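Call for participants: two-handed demonstration study, Ravn project

The Iseo Laboratory for Manipulation Research invites adults to take part in a paid study on how everyday handling skills can be taught to robots. The study forms part of the Ravn project and will run at our Hudby site from May. Applications are open to members of the public and to students of any subject. No experience of robotics is needed.

Background

Most robot arms in research laboratories are taught by remote control. An operator sits at a console and moves a copy of the arm while the real one follows. The method gives clean recordings, but it is slow and tiring, and operators tend to avoid quick or delicate movements when they cannot feel what they are touching.

The Ravn project studies a different approach. The participant stands at the table and carries out the task directly, holding a gripper in each hand. The movement of both grippers, and their opening and closing, is recorded and later used to train a control programme for a two-armed robot. In our first round of work, 26 participants completed a set of tasks by this method and by remote control. Recordings made with the hand-held grippers took less time to collect, and the programmes trained on them did at least as well on single objects. Results were weaker where two objects had to be moved together or placed side by side in a confined space. The present call concerns that second group of tasks.

What participants will do

Each participant will attend 2 sessions on separate days. A session begins with instruction in the use of the grippers, followed by a practice period which is not recorded. The participant then works through a series of short tasks at the table, repeating each one from a different starting arrangement. Tasks include placing items on a rack and taking them off again, straightening pairs of items, and passing an object from one gripper to the other.

The shoe task is the longest in the series. A pair of shoes is handled on and under a raised shelf, with one gripper at each side. Participants are asked to work at their own natural pace and to correct a poor grasp as they would at home. Corrections are of particular interest to the research team and are not treated as errors.

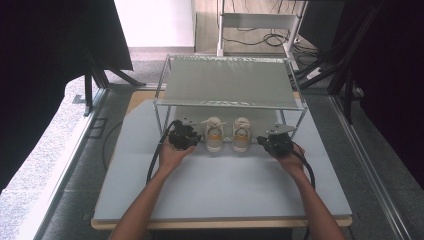 Who may apply

Applicants should:

be aged 18 or over;
have full use of both hands and be able to hold a light device in each for up to 10 minutes at a time;
be able to stand for the length of a task, with seated rests between tasks;
have normal eyesight, with glasses or contact lenses if required;
be able to follow spoken instructions in English.

Both left-handed and right-handed applicants are welcome. We would be glad to hear from people whose daily work involves careful handling, such as shop staff, packers, tailors and carers, although this is not a condition. Persons who took part in the first round may not apply again, as the study compares people who are new to the equipment.

Applicants who have had an injury to the hand, wrist or shoulder in the past year should say so when applying. This will not always rule them out.

Time and payment

A session lasts half a day, including instruction and rests. Sessions begin at 9.30 or at 13.30. Tuesday sessions are kept for applicants who need additional time or step-free access from the car park, and may be requested on the form. Participants are paid for each session attended, at the standard Laboratory rate, and travel by public transport within the Hudby area is repaid on presentation of tickets. Payment does not depend on speed or on the number of tasks completed. A participant who withdraws part of the way through a session will be paid for that session in full.

Recording and personal data

The study records the position of the grippers, the state of their fingers, and video of the work area. Hands and forearms will appear in the video. Faces are not recorded, and sound is removed before storage. Participants are asked to take off rings, watches and bracelets beforehand; lockers are provided.

Recordings are stored under a number and kept apart from names and contact details. Contact details are deleted at the end of the study. The recordings themselves are held for 5 years and may be shared with other research groups under the terms set out in the consent form. Participants may ask for their recordings to be removed at any time before the data set is released.

Approval

The study has been reviewed and approved under the Laboratory's procedure for research involving human participants. A copy of the information sheet and consent form will be sent to every applicant who is offered a place. There is no obligation to take part after receiving them.

How to apply

Application forms are available from the reception desk at the Hudby site and through the Participate section of this website. Please state your preferred session times, whether you are left-handed or right-handed, and any access needs. Forms should be marked Flerkance, the reference for this part of the project.

Places are offered in order of application, subject to a balance of left-handed and right-handed participants. Applicants who cannot be given a place will be told in writing and may ask to be put on the reserve list.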